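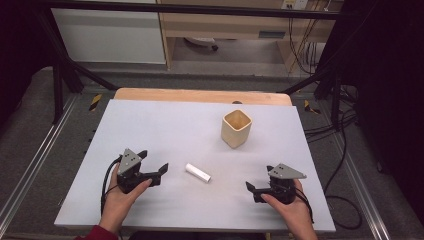

According to Bülent Saraç, the first thing he noticed at Zinholm was that he was asked what he wanted to read, and only afterward what level he thought he was. He had expected a test, he wrote to us in May, and was given a newspaper and a pencil.

The Zinholm School of Languages offers evening and weekend courses in Turkish and English to adults of all backgrounds. The school has its main rooms on Daker Street and a smaller reading room on Kurtuluş Square, where members may borrow books and periodicals in both languages.

Our Approach

Classes are kept small. Beginner groups meet for two evenings a week, and advanced groups for one evening with assigned reading at home. Each course lasts six months and covers speaking, listening, reading and writing in equal measure. Grammar is taught from the first week, with examples drawn from letters, notices, recipes and short stories – the kinds of writing that students are likely to meet outside the classroom.

Placement is by interview. A member of the teaching staff meets each applicant, listens to his or her goals and recommends a group. Students who find that a group does not suit them may transfer within the first four weeks at no charge.

Our Staff

The school is directed by Hüsnü Tatlı, under whom the present course of study was written. All teachers hold a degree in language or literature and have taught adults before joining us. They observe one another's classes each term and meet afterward to review teaching materials.

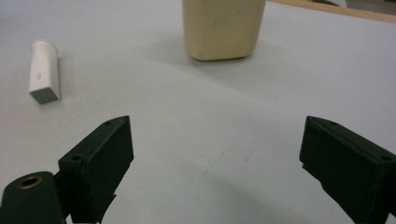

New teachers spend their first term alongside an experienced colleague before they are given a group of their own. They also take a share of the duty hours in the reading room, where students often bring questions that did not come up in class.

The Arkasach Library

The Arkasach Library is the school's lending collection. It began as a single shelf of donated dictionaries and has grown to include novels, children's books, cookbooks and back issues of several magazines. Members may borrow up to four titles at a time. Gifts of books in good condition are welcome, although textbooks in older editions can seldom be accepted.

Admission and Fees

Applications are accepted throughout the year, and new beginner groups open each spring and fall. The course fee is $200 and includes printed materials and library membership. A reduced fee is available on request – the form may be obtained at the front desk on Daker Street and is treated in confidence.

Applicants under the age of eighteen must be accompanied by a parent or guardian at the placement interview.

Page last reviewed Feb 19, 2025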